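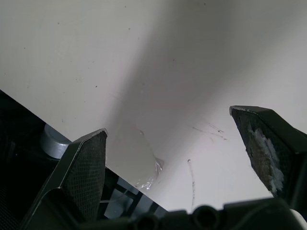
A scrap of clear film on a white tabletop.

Investing > Dividend Reinvestment > FAQ

Dremberg Dividend Club: Your Questions
By Cremilda Mendonça
August 16, 2026
41 shares | 4 comments

What does the club do?
We're a study group for people who love watching small dividends turn into more shares! Members read company filings together, compare notes and keep practice portfolios. We don't hold anybody's money, and we don't place trades.

Is dividend reinvestment the same as buying more stock?
Pretty much, yes. Your broker takes the cash dividend and buys more of the same company or fund, often down to a fraction of a share. Say you own 300 shares and each one pays 50 cents. That's $150 going back to work -- and next time, the new shares get paid too. I still get a kick out of seeing those tiny fractions show up on my statement.

Do I owe tax on dividends I never saw as cash?
In a regular taxable account in the US, usually yes. A reinvested dividend generally counts as income for the year it's paid. Hang on to your records, because each reinvestment also adds to your cost basis and you'll want those numbers when you sell. Retirement accounts work differently, so ask a tax professional about yours.

Can I turn it off?
Sure! Most brokers let you switch it on or off for each holding. Check how close you are to the next payment date, as a late change may not take effect until the one after.

Is a higher yield always better?
No, and this one makes for our best discussions. Yield goes up when the price goes down, so a big number can mean the market expects a cut. Silvana Araújo leads our session on payout ratios in October, and she's terrific at making cash flow statements readable.

What is the Curisero sheet?
It's our shared spreadsheet for tracking payment dates, reinvested amounts and cost basis. It has two tabs, one for funds and one for single stocks. New members get a blank copy.

Do you recommend stocks?
We don't. We pick companies apart because it's fun and we learn a ton, but what you buy is up to you.

4 comments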